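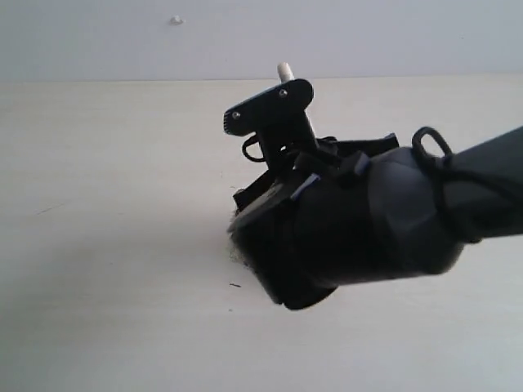

Courses > Speech-Language Methods > School-Age Language > Week 6 notes

WEEK 6: Following directions + basic concepts (receptive side mostly)

Notes typed up fast from the board, check against your own. Instructor A. Khondokar

Where we left off: categories and sorting. Today directions. Next week wh- questions, bring a picture book, any level.

WHY KIDS MISS DIRECTIONS
A missed direction can mean a lot of things. Before writing a goal, figure out which:
- didn't hear it (screen on file? check the date)
- didn't know a word in it (between, except, either)
- knew every word, ran out of memory
- knew it all, order got mixed up
- attention was somewhere else

Same score, very different therapy. Anwara's example from clinic: boy in first grade, 4 out of 10 on two-step directions, everyone assumed memory. Switched out "before" and "after" for "first / then" and he got 9. So the goal was temporal words. Memory was fine.

TYPES OF DIRECTIONS (know these for the practicum form)
One-step: Touch the cow.
One-step w/ modifier: Touch the big brown cow.
Two-step, related: Get the crayon and color the hat.
Two-step, unrelated: Clap your hands and point to the door.
Temporal: Before you touch the cup, touch the shoe.
Conditional: If you have a sister, stand up.
Exclusion: Touch all the animals except the fish.

Order of mention matters. "Touch the shoe, then the cup" is easier than "Before you touch the cup, touch the shoe" even though the action is the same. Kids under 6 or so often just do it in the order they heard it. Probe both orders or you wont know what you're measuring.

Count the critical elements, not the words. "Give me the little red car" only has three critical elements if there are other sizes, other colors and other things besides cars to pick from. If the red car is the only car out, the child needs "car" and nothing else. People lose points on this every term.

BASIC CONCEPTS
Spatial: in, on, under, next to, behind, between, through
Quantity: some, all, none, few, each, pair
Quality: same / different, rough / smooth, full / empty
Time: before, after, first, last, until

Teach one side of a pair first. Under gets solid, THEN over. If you teach both the same day some kids glue them together and you spend March pulling them apart. (Encarnación asked about same/different. Same answer, start with same.)

Use objects before pictures for spatial. "Behind" on a flat card is hard to draw and hard to read. Have the kid get behind the chair.

PROMPT LADDER (most to least)
1. Hand over hand, w/ permission
2. Model the whole thing
3. Gesture or point
4. Repeat w/ stress on the key word
5. Repeat plain
6. Wait. Count to five in your head
7. Independent

Write down the level every trial. A plus with a point is not the same plus. Watch your eyes too, half of you look at the answer.

SAMPLE GOAL
Given a field of six objects, student will follow two-step directions containing before/after in 8 of 10 trials, with no more than one repetition, across three sessions.

Weak version we fixed in class: "Student will improve listening skills." Can't be measured, and listening isn't what you taught.

MATERIALS
The Gerkier direction cards are in the clinic closet, 200 in the box, sorted by type w/ colored tabs. Put them back in order please. The Montoya barn set is good for spatial, lots of places to put things in and under. Idodel sheets are print and go but the pages are busy, fold them in half for younger kids.

For home: one page, three directions, things the family already does. Put your socks in the drawer. Get a spoon and a napkin. Don't send a packet home, it stays in the backpack.

Bilingual students: probe concepts in both languages. Hacer brought up that "in" and "on" don't split the same way in every language (Spanish "en" covers a lot of both). A difference like that isn't a disorder. Note it in the report.

DUE NEXT CLASS
- Write 10 directions for one theme, at least four types. Mark critical elements for each
- One goal, one home page
- Read pp. on concept order in the packet, skip the apendix
- Partners: Ainhoa + Mehrangiz, Hacer + Encarnación, everyone else keep the same one

Make-up observation hours: sign the sheet outside room 117.

Questions: Bulluvham Speech and Language Clinic, front desk, room 117 | Course notes for enrolled students only | Back to top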